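Reusing PET drink bottles for wick watering, neck size question
Houseplants > Watering and Self-Watering
1,034 views, 8 replies

khoury_pots
I want to convert single-use drink bottles into inverted reservoirs for pots on a windowsill. The Jerkero spikes I bought are threaded for one neck size and two of my bottles cross-thread on them. Is there a standard, or do I have to measure each one?

trusar
There are several standards. Most soda bottles now use a short neck, the older ones use a taller one, and still water often has a shorter finish again. Measure the outside diameter over the threads with calipers. Wide-mouth tea and juice bottles are a different size entirely and will not fit any spike I own.

lowlight_lou
Skip the spikes. Drill the cap, run cotton cord through it, done.

trusar
Cotton rots. Mine lasted from spring to October and then stopped drawing. Use acrylic or nylon cord.

lowlight_lou
Mine has not rotted. Depends on the mix. In peat it stays sour and wet, in a gritty mix it is fine.

brernthorpe
Cord material matters less than head height. An inverted bottle with no air path will hold its water until the soil around the opening dries enough to let a bubble in. That is the regulating mechanism. If you cut the base off, you lose it and the whole bottle drains into the pot.

khoury_pots
Mine drained in 10 hours with the base intact. Cap on, 3 holes.

brernthorpe
Then your holes are too large or the mix is too open. Start with one small hole and test it over a sink. Also check that the wall isn't flexing. Thin bottles breathe as the room warms and cools, and each cycle pushes a bit of water out.

Randa Nassar
I disagree on thin bottles. The pumping effect is small next to what the mix pulls. I would worry more about residue. Anything sweetened needs a hot tap water rinse and a drop of dish soap, or you will be feeding fungus gnats. Leave the upper part clear so you can read the level, and cover the rest against algae. A wrap label does half of that job already, so I leave it on.
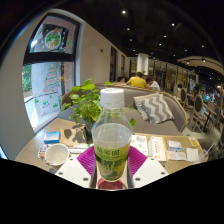 Clear top, label on the lower half, ribbed screw cap. Plant behind.

trusar
Agree on the label, but it only shades the lower half, and inverted that becomes the top. The clear shoulder ends up next to the soil. Foil or tape there if it gets sun.

Randa Nassar
Fair point. I use mine upright with a cord over the lip, so the label stays at the bottom.

khoury_pots
Going with a single hole and nylon cord. Will post drain times for both necks once I have a full week of readings.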